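Collecting Hand-Held Gripper Demonstrations for a Basket Clearing Task
Project report, Robot Learning Lab course
Group members: Iveta Šindelář, Florian Rainer, Branislav Sokol
Project advisor: Beverley Furnival
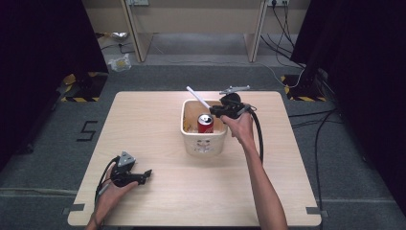 Figure 1. Collecting a demonstration at station 5. The right gripper holds the white stick over the basket; the left gripper is idle.

1. Summary

Our group collected training examples for a two-arm robot that has to clear small items out of a basket on a table. The examples were recorded by people using a pair of hand-held grippers, with no robot at the table. We recorded 364 demonstrations during the semester and used the ones that passed review to train a policy. This report covers how the station was set up, how we recorded and checked the data, what went wrong, and what we would change. Training is described only briefly, as it was done with code the lab already had.

2. Background

Our original plan was to collect everything by teleoperation on the lab's two-arm robot, which is called Wragg. Wragg is shared between several groups, and in the first weeks of the semester we got very little time on it. A teleoperated attempt at the basket task was also slow. Picking up one thin item could take a beginner several minutes, and most of that time was spent lining up the jaws.

Beverley Furnival suggested the hand-held grippers. A person holds one in each hand and does the task directly. The position of each gripper and the opening of its jaws are logged, together with video from a head camera. The motions can then be mapped onto the robot's arms. The person gets the feel of contact with the object through the handle, which you don't get through the teleoperation setup we have.

The drawback is that a person can do things the robot can't. Human wrists turn further and faster, and a person will lean or reach in ways that put the gripper outside the robot's workspace. A lot of our checking was about this.

3. The task

The task is written in the logbook as "take the items out of the basket and put them on the table, one at a time." The basket is white plastic with rounded corners and an open top. The items were ordinary ones: soda cans, straws and other thin sticks, scraps of packing material, small wrappers. We picked the mix so that there would be something easy to grip, something thin, and something soft in the full set.

An episode starts with both grippers resting low on the table near the front corners. It ends when the basket is empty and both grippers are back at rest. We did not require the two hands to take turns. The collector could use either hand for any item, but had to keep the unused gripper still and inside the view of the head camera. Florian wrote this rule after our first batch, where the idle hand kept drifting off the table and the tracking for that side was lost.

4. Station setup

We used station 5 in the collection room. The station number is on the carpet in black tape to the left of the table. The front corners of the table are marked on the floor with grey tape, so that the table can be put back if it gets bumped. Black curtains hang on both sides to cut down on what the camera sees of the rest of the room. The table has a plain light wood top, and we kept it clear except for the basket and whatever was being used in the episode.

Each gripper has a cable to the recording computer. The cables were the most annoying part of the setup. If a cable was left in front of the wrist, it would drag across the table and sometimes catch the rim of the basket. What worked best was letting it loop back alongside the forearm with enough slack to reach the far edge of the table. Branislav added a check for this to the start-up list.

Start-up list, final version:

Table corners on the tape.
Basket toward the back half of the table, long side facing the collector.
Grippers plugged in, both status lights green.
Open and close each gripper fully, watch the values on the screen.
Raise each arm to full reach and check that the cable doesn't pull.
Head camera straight, both front table corners in view.
Say the episode number out loud, then start recording.

The recording software is Jerkura, which the lab has used for two years. It saves one folder per episode with the video, both gripper tracks, and a small text file for notes. We did not change the software except to add a drop-down menu for the item set.

5. Procedure

Sessions lasted two hours. We worked in pairs, with one person collecting and the other at the computer. The person at the computer set up the basket, started and stopped the recording, and typed the notes. We swapped after every 20 episodes. Before we had that rule, one person would often do a whole session, and the motions got sloppy toward the end – the hand would come down at the same angle whatever the item was.

Lionel Haslam, the lab technician, also collected for us in November when Iveta was out. He had used the grippers on another project and was noticeably faster than we were. His episodes were kept in the set. We tagged every episode with the collector so that we could look at differences later.

Item positions were changed by hand between episodes. At first we just dropped the items in. After a review of the first batch we saw that the can nearly always ended up standing in the middle, with the thin items leaning on the same side. From then on the person at the computer drew a card from a small deck. The card said whether the can should be upright or on its side and which corner the thin item should point toward.

6. Checking the data

Each episode was watched once at double speed by someone other than the collector. The reviewer marked it as keep, fix, or drop. "Fix" was for episodes where only the start or end needed to be trimmed.

The main reasons for dropping an episode were:

Tracking lost on one gripper for more than a short moment.
An item touched or moved with the fingers instead of the jaws.
The basket pushed far enough that it no longer matched its starting position.
A gripper pose that Wragg could not reach.

The last one was checked by a script, Tirnateo, that Branislav wrote as his individual part of the project. It replays the gripper tracks against a model of the two arms and flags any part of an episode where the arms can't follow or would hit each other. The first version only looked at position. It passed many episodes where the wrist was turned too far, and these failed when we tried to play them back on the robot. The second version checks the full pose and the speed.

The script showed that most of the unreachable poses came from lifting thin items. When you pull a long stick out of a basket, it's natural to roll the wrist so the stick clears the rim early. The robot's wrist would hit its limit partway through that motion. We changed the instructions to say that thin items should be gripped near the upper end and lifted most of the way before turning. After that change, far fewer episodes were flagged.

7. Training and first tests

We trained one policy on all kept episodes, using the lab's standard settings. Florian ran the training on the shared machine over one night. We did not tune anything.

The tests on Wragg were limited to one afternoon. The policy handled the cans well, both upright and lying down. It also picked up thin items in many of the trials when the end was sticking up over the rim. It did badly on scraps lying flat against the inside wall of the basket. The jaws would go down in the right area, close above the scrap, and come back up empty. Often it then repeated the same move until we stopped the trial.

We think there are two causes. The head camera sees the inside of the near wall poorly, so there is little in the picture to guide the last part of the motion. Our collectors also solved this case by feel, pressing the jaws against the wall until they touched something. Contact isn't recorded by the grippers, so the policy has nothing to learn that from.

We did not have time to run enough trials to give success rates that would mean much, so none are given here.

8. Problems and notes for the next group

Gripper drift. The logged jaw opening of the left gripper shifted slightly over a long session. Unplugging it and opening and closing it fully reset the value. Do this at every swap.

Glare. The tops of cans reflect the ceiling lights. This didn't stop the tracking, but it made review harder, and we turned off the row of lights closest to the station.

Grip pads. We replaced the original pads with thin ones cut from Feltum sheet, which held straws better without crushing them. The pads on the robot have to be changed too. We forgot this before the first playback and lost an hour looking for a fault in the script.

Storage. Each session took up 700 GB before compression, much more than we had asked for. Compress on the same day and ask for space early.

Names. Decide on the item names before the first session. We had "straw," "stick," and "rod" in the notes for the same item, and Iveta spent most of a day cleaning this up.

9. Division of work

Iveta Šindelář: item sets, card deck, review of episodes, notes cleanup, sections 3, 5 and 8 of this report.
Florian Rainer: station setup, recording rules, training, sections 2, 4 and 7.
Branislav Sokol: replay script, playback on the robot, start-up list, section 6.
All three members collected and reviewed data.

10. Remaining work

The kept episodes and the script have been copied to the lab drive under the station number. Before the final presentation we plan to record one more batch with scraps only, with the basket turned so that the wall they rest on faces the camera, and train again with those added. Beverley has reserved an afternoon on Wragg for us to test it.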